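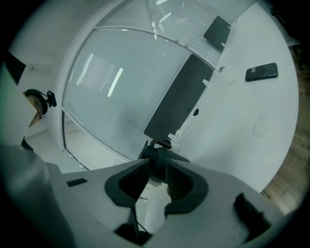

블라인드가 있는 방

그 방에 처음 들어간 날 나는 유리에 이마를 부딪쳤다. 총무팀에서는 입사자 대부분이 한 번씩 겪는 일이라고 했고, 위로로 한 말 같았지만 얼음은 주지 않았다.

루마우(Rumau)의 사무실에는 문 달린 방이 드물었다. 대표가 벽을 싫어했기 때문인데, 싫어하는 까닭은 해마다 바뀌었다. 소통이었다가 채광이었다가 작년부터는 임대료였다. 그래도 계약서에는 회의실이 하나 있어야 한다고 적혀 있었던 모양이라, 가느다란 흰 틀에 유리를 끼워 방을 하나 만들었다. 만들고 나니 안이 너무 잘 보여서 세로로 내려오는 흰 블라인드를 달았다. 블라인드를 치니 이번에는 안에 누가 있는지 알 수가 없어서 예약표가 생겼다. 예약표는 생긴 지 얼마 안 되어 아무도 보지 않게 되었다. 나는 그 예약표를 관리하라고 뽑힌 사람이었다.

정확한 직함은 공간 운영 담당이었다. 어머니는 친척들에게 내가 우주 쪽 일을 한다고 말했다. 고쳐 드리지 않았다.

유리에 짙은 회색 판 두 장이 붙은 것은 11월이었다. 큰 판이 가운데, 작은 판이 그보다 위쪽 오른편. 납품한 곳은 코스티우크(Kostiuk)라는 회사였고, 상자에는 설명서 대신 엽서가 한 장 들어 있었다. 엽서에는 '당신의 공간이 숨 쉬기 시작합니다'라고 적혀 있었다. 나는 코스티우크에 전화를 걸어 이것이 무엇을 하는 판이냐고 물었다.

"흡음이요." 상담원이 말했다.

"소리를요?"

"네. 메모를 꽂으셔도 되고요."

"그럼 게시판인가요?"

"고객님이 그렇게 쓰시면요."

나는 예약표에 '흡음 겸 게시'라고 적었다. 적을 칸이 거기밖에 없었다.

큰 판은 비뚤었다. 붙인 사람은 똑바르다고 했고, 수평계를 대면 수평계도 똑바르다고 했지만, 의자에 앉아서 보면 비뚤었다. 바닥이 기운 것이라는 의견이 나왔다. 건물이 기운 것이라는 의견도 나왔는데 그 의견은 회의록에서 빠졌다. 판을 주제로 회의가 세 번 열렸고, 세 번 다 그 방에서 열렸으며, 세 번 다 판은 비뚤어진 채로 우리 이야기를 흡수했다.

클립은 내가 달았다. 흰 것 하나, 검은 것 하나. 흰 클립에는 결정된 사항을 꽂고 검은 클립에는 결정되지 않은 사항을 꽂자는 것이 내 제안이었다. 입사 이래 처음으로 채택된 제안이라 그날은 점심으로 비싼 국수를 먹었다.

일주일쯤 지나자 흰 클립은 비어 있고 검은 클립은 입을 다물지 못했다. 정수기를 바꿀 것인가. 피브포트(Fivport) 건은 누가 맡을 것인가. 블라인드는 걷는 것이 기본인가 치는 것이 기본인가. 창가 화분은 살아 있는가. 마지막 것은 결정할 문제가 아니라고 나는 생각했지만 분류 기준을 세운 사람이 나였으므로 조용히 있었다.

화요일 오후에는 어빅브리지(Irkivbridge)에서 손님들이 왔다. 우리와 합치느냐 마느냐 하는 이야기가 봄부터 있었고, 그날이 마지막 자리라고들 했다. 대표는 아침부터 블라인드를 걷었다가 쳤다가 했다. 걷으면 숨기는 것이 없는 회사로 보이고, 치면 숨길 것이 있을 만큼 큰 회사로 보인다는 것이었다. 결국 반쯤 쳤다. 숨길 것이 절반쯤 있는 회사가 되었다.

나는 생수를 날랐다. 생수를 내려놓고 나오면 되는데, 손님 가운데 가장 나이 든 분이 판을 가리키며 물었다.

"저건 뭡니까?"

대표가 나를 보았다. 대표는 판이 무엇인지 몰랐다. 결재를 한 사람이 대표였으니 모르는 것이 당연했다.

"흡음 겸 게시입니다." 내가 말했다.

"아." 그분은 고개를 끄덕였다. "그런데 비뚤군요."

방이 조용해졌다. 판이 제 일을 가장 잘한 순간이었다고 생각한다.

"의자에 앉으시면 그렇습니다." 내가 말했다.

그분이 일어섰다. 서서 한 번 보고, 무릎을 굽혀서 보고, 다시 앉아서 보았다. 그러자 다른 손님들도 일어났다가 앉았다. 대표도 일어났다. 유리 밖에서 보면 무슨 체조를 하는 줄 알았을 것이다. 반쯤 친 블라인드 사이로 개발팀 사람들이 이쪽을 보고 있었고, 유리에는 천장 불빛이 길게 번져서 그 얼굴들 위에 줄을 그었다.

"서도 비뚤어요." 그분이 말했다.

"건물이 기운 것 같습니다." 나는 회의록에서 빠진 의견을 말해 버렸다.

회의는 오래 걸리지 않았다. 손님들이 돌아간 뒤 대표는 한동안 그 방에 혼자 있었다. 나는 밖에서 예약표를 들고 기다렸다. 4시에 다른 팀이 그 방을 쓰기로 되어 있었는데, 그 팀은 예약표를 보지 않으니 이미 휴게실에서 회의를 하고 있었다. 그래도 나는 기다렸다. 나까지 예약표를 보지 않으면 내 월급을 설명할 길이 없었다.

대표가 나와서 종이 한 장을 주었다.

"꽂아 둬요."

"어느 클립에요?"

대표는 잠시 생각했다. 결혼식 날짜를 고르는 사람처럼 진지한 얼굴이었다.

"흰 거."

종이에는 대표의 글씨로 '합병 없음. 정수기 교체'라고 적혀 있었다.

나는 방에 들어가 흰 클립에 종이를 물렸다. 오랫동안 쓰지 않아서 클립이 뻑뻑했다. 한 발 물러나서 보니 종이가 판과 어긋나 있었다. 종이를 판에 맞추면 종이가 비뚤고, 유리에 맞추면 판이 비뚤었다. 나는 몇 번 고쳐 물리다가 의자에 앉아서 보고, 서서도 보았다.

그러고는 불을 끄러 갔는데, 나가는 길에 유리에 또 이마를 부딪쳤다. 휴게실에서 회의하던 팀이 전부 이쪽을 보았다. 나는 손을 들어 괜찮다고 했고, 그중 한 사람이 유리 너머에서 뭐라고 말했지만 들리지는 않았다. 나는 알아들은 것처럼 고개를 끄덕였다.

다음 날 검은 클립에 새 종이가 꽂혀 있었다. '유리에 스티커를 붙일 것인가.' 그 밑에 누가 연필로 '무슨 색?' 하고 적어 두었다.

나는 예약표를 펴고 그 안건으로 방을 잡았다.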